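Dararden Bricks, version 2

README and data card
Maintainer: Dušan Zelenák
Last revised: June 25, 2020

Please read this before you train anything

Hello, and thank you for downloading Dararden Bricks. It is a small set of recordings of a desktop arm picking toy bricks off a studded baseplate, made at the Preltelum workshop with a great deal of patience and a fair amount of tea. Version 1 went out in January and it had a fault in it. Half the set was recorded with a wrist joint that was reporting the wrong angle, and we shipped it that way without noticing. If you trained on version 1 and your arm has been pressing bricks into the plate instead of lifting them, I am very sorry, and the rest of this file is mostly for you.

I have tried to write down everything we know, including the parts that don't flatter us. If you only want the fix, skip to "What to do with your copy."

What is in the set

The set holds 200 episodes. In each one the arm starts raised, comes down over a brick, closes the gripper, lifts, and puts the brick down somewhere else on the plate. Every episode has joint readings, joint commands, gripper opening, motor current, a side camera stream and a wrist camera stream, and a notes file where whoever was running the session could type whatever they liked. Do look at the notes files. Some are one word long and some are small essays, and the essays are where we found the first clues.

The bricks come in different sizes and colors and sit either pressed onto the studs or lying loose on top of them. "Seated" in the label file means pressed down. "Loose" means what you would expect. The difference matters a lot here, as a seated brick has to be pulled straight up and a loose one forgives nearly everything.

The arm itself is put together from printed parts and hobby servos, with a two-fingered gripper at the end. It is light, it is cheap to mend, and it is not very stiff. When the gripper is over the plate and the elbow is well out in front of the base, a small error at the wrist turns into a noticeable error at the fingertips.
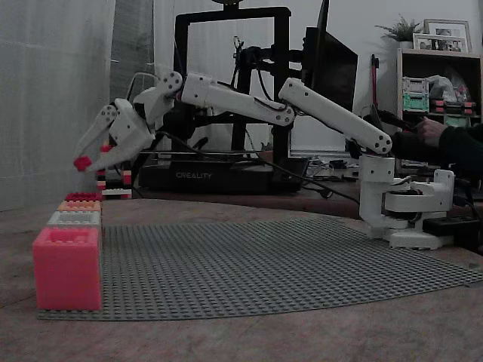

Gaetano Mazza, after reading a draft of this card, asked that it say plainly that a light arm can still hurt someone, and that a joint reporting the wrong angle is a safety matter long before it is a data matter. He is right, and I have moved the safety section up so that it comes before the tables I had planned to put next.

Safety

During one session the wrist went further down than commanded, the fingertips met the plate, and the controller kept pushing. The servo got hot enough that the operator could smell it. Power was pulled at the strip and the arm went slack and dropped. No one was hurt, and the damage came to a scuffed fingertip and a servo we no longer trust, but there was a stretch in there when a hand could easily have been under the gripper, moving a brick back into place.

So, if you run a similar arm, or replay our commands on yours:

Keep your hands off the plate while the motors are powered. We used to reset bricks with the torque on, to save time, and we have stopped.

Set a current limit on every joint, the gripper included. Our controller, a homemade thing we call Brutmont, had limits on the shoulder and elbow only.

Put the power switch where the operator can reach it without leaning across the arm.

Support the forearm before you cut power. It will fall, and it falls faster than you think it will.

Never replay an episode from version 1 on real hardware. I mean this one very seriously. The commands were correct for an arm that was bent slightly wrong, and on a healthy arm they may drive the fingers into the table.

What went wrong

The wrist servo turns the gripper bracket through a little toothed plastic horn held on by a single screw. The screw worked loose, the horn skipped on its spline, and from then on the encoder and the bracket disagreed. The encoder said one thing in perfect good faith and the gripper pointed somewhere else. Nothing in the joint readings looks odd, and that is why all our automatic checks passed. They compare commands with readings, and those two agreed beautifully the whole way through.

The operators, meanwhile, adjusted without meaning to. They were watching the gripper and the bricks, as anyone would, and they steered by eye until the fingers were where they wanted them. The recordings from after the slip are therefore full of successful picks made with joint angles that make no sense. I find that rather touching, and it is also exactly the sort of thing that ruins a training set.

We had one early warning and missed it. A notes file says "gripper landing short again, fine if I lean it back." I read that file myself at the time and took it for a remark about lighting. I have no better explanation to offer.

How we found it

A friend of the project at Orlandini trained a policy on the full set and wrote to say that it behaved like two different robots, depending on where it started. We split the episodes by recording order, trained on each half alone, and got two sensible policies that disagreed about the wrist. After that we sat down with the wrist stream, which I should have done at the very beginning. The camera is fixed to the gripper, so the fingers stay put in the picture and the plate moves behind them. In the moments before a grasp you can compare where the brick lies against the gap between the fingers with where the joint angles say it ought to be.

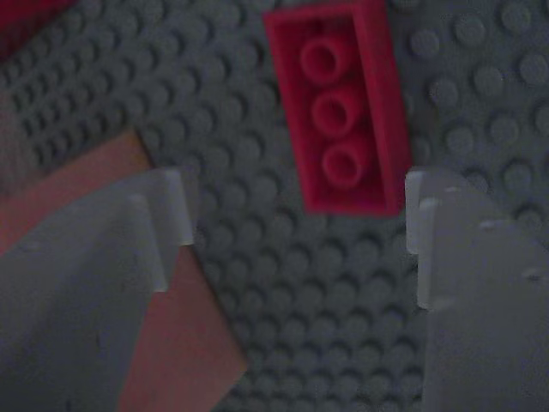

We went through the approach in every episode that way, marking the near end of the brick by hand and working out where it should have appeared. In the first 100 episodes the two marks sit on top of each other, near enough. In the second 100 they are apart, always in the same direction. The change happens between one episode and the next, with nothing gradual about it, and it lines up with a lunch break. My guess is that the arm was picked up by its wrist and moved aside during that break, though I can't prove it and neither can anyone who was there.

We then took the gripper off and found the loose screw – I still have it in a jar on my desk.

What changed in version 2

All 200 episodes are still here. We thought about throwing out the affected half, but several people asked us to keep it for work on fault detection, and I think they were right to ask.

Each episode now has a field called wrist_state, with the value "good" or "slipped."

Slipped episodes carry a second set of joint readings, wrist_corrected, worked out from the camera marks. The original readings are untouched.

The session with the hot servo is flagged with contact_fault and is left out of the default training split. It is included in full for anyone studying contact.

The hand-made marks are in the folder named approach_marks. They were done by 3 people, and where they disagreed we kept every mark and did not average.

What to do with your copy

If you have version 1, delete it and download the set again. If you can't do that, use only the first 100 episodes in recording order. Please don't try to subtract a constant from the wrist readings. The horn has some play in it after a slip, so the error changes a little with load, and a constant will get you close enough to be confident and far enough off to scrape the plate.

If you have published something based on version 1, write to me and I will help you work out which episodes you used. I won't be cross and I hope you won't be either.

Known limits

The corrected readings are good for training and poor for measuring anything. Don't quote them as ground truth. Seated bricks are harder to pick and the slipped half contains fewer of them, as the operators drifted toward the easy ones once the arm began to misbehave. Motor current on the gripper is noisy throughout, and we have not found out why.

We check the horn screw at the start of each session now, and again after any break, and there is a dab of paint across the joint so that a slip shows. If you find something else wrong, open an issue with the episode name and whatever you noticed, even if it seems too small to mention. A one-line note is plenty.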